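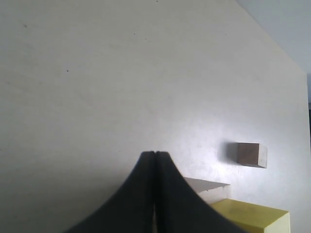 # Vistlow cutting table, white top: eight months of use

I make curtains and blinds from a converted garage in the back garden, mostly for two interior designers and a steady run of neighbours. Until last winter I cut everything on a pair of old doors laid across trestles. They were flat enough but far too low, and by the end of a full-length drape my back was finished for the day.

The Vistlow is sold as a cutting and craft table. It comes flat-packed in two cartons, with a steel underframe, a matte white top and a crank handle for the height. I paid $687, with delivery on top. I bought it with my own money and haven't been in touch with the company except to ask for a replacement bolt.

## Assembly

Allow an afternoon. The cartons are heavy and the one with the top in it needs two people. Innes Innes from over the back fence helped me get it down the side path, and we put the frame together on an old blanket so the legs wouldn't scratch.

The instructions are drawings only. They're good up to the point where the crank rod goes in, and then there's a drawing that shows the rod from underneath while every other drawing shows it from the front. We put it in backwards. If your handle turns but only one end of the table moves, take the rod out and swap it around.

One bolt had a stripped thread. I emailed, sent a photo, and the new one turned up in the post without any argument. In the meantime I used one from the hardware shop, and it's still in there.

## Height

I bought it for the height and I'm happy with it. The lowest setting is 728 mm, fine for sitting at with a machine, and it winds up to 96 cm. I'm 170 cm tall and I cut with it one or two turns below the top. Sunita Lyons, who sews with me when there's a big order on, is a good deal taller and has it all the way up. She'd like a bit more.

The crank is slow. Going from sitting to standing takes long enough that I don't do it on a whim. I wind it up in the morning for cutting and wind it down after lunch for the machine work. The handle folds away under the edge when you aren't using it, but it has a habit of dropping down again, and I've caught my hip on it more than once. I now hold it up with a loop of elastic.

Always clear the fabric off before you wind. It doesn't tip, but both ends don't rise at precisely the same rate, and a roll of blockout lining will find the low side.

## The top

I was in two minds about white. The catalogue also has a grey and a timber look, and both would hide more. I chose white for matching. Most of what I cut is cream, oatmeal or some other version of off-white, and I like to see the true colour without something dark behind it. It's also much easier to spot a pulled thread in a sheer.

The finish is properly matte. I have a window down one long side and the old varnished doors used to throw the light straight back at me, so that's an improvement. In strong sun the white is still bright, and on summer mornings I pull the blind down if I'm doing fine work.

It does mark. Chalk wipes off with a dry cloth. Blue washout pen needs a damp one. General smudges from hands and pins and coffee mugs build up over a week or so, and you notice them more when the light comes in low. A bit of dishwashing liquid in warm water shifts nearly all of it. Don't use the scourer side of the sponge. I did, near one corner, and there's now a patch with a slight shine to it.

Rotary cutters need a mat, as you'd expect. Steam is more of a worry. The booklet says no irons, and I've kept to that, with a wool pad at one end for quick presses only when Sunita isn't looking. So far there's no lifting along the edge banding.

Is it flat? I put a long straightedge across it when it was new and again in April. There's a very slight dip in the middle, enough to slide a business card under. It makes no difference to curtains. A pattern drafter might be fussier.

## Stability

At sitting height it's solid. At full height there's some side-to-side movement if you lean on the short end, and you'll feel it when you're pushing hard with heavy shears. I tightened everything after the first month and it got better. Lengthways it hardly moves.

The feet are adjustable, and my slab isn't level, so I needed them. The optional castors are extra. Hiba Rawashdeh bought the same table for the quilting room at her church hall and got the castors, and she says the locks hold well on lino but creep on polished concrete. I left them off.

## Storage

There's a wire shelf underneath that takes folded fabric and not much else. Anything small falls through. I cut a piece of ply to sit on it and it's now useful. The hooks for rulers are a nice touch, although the holes in my longest ruler are too small for them.

## Compared with the others

I looked at the Skorkham before I bought this. It has a larger top with fold-down leaves, and if you work in a spare bedroom and need to pack up each night, it's probably the better choice. The leaves meet the centre with a small step, though, and slippery linings catch on it. I tried one in the showroom with a metre of sateen from my bag.

A second-hand workroom table would have been cheaper and stronger. The one I went to see was around 3000 mm long and wouldn't have made the turn at the garage door.

## Would I buy it again

Yes, in the same colour, and at that price. I'd like a faster crank and a proper catch for the handle. My cutting is more accurate than it was on the doors, mainly from standing up straight. The doors are holding up tomatoes now.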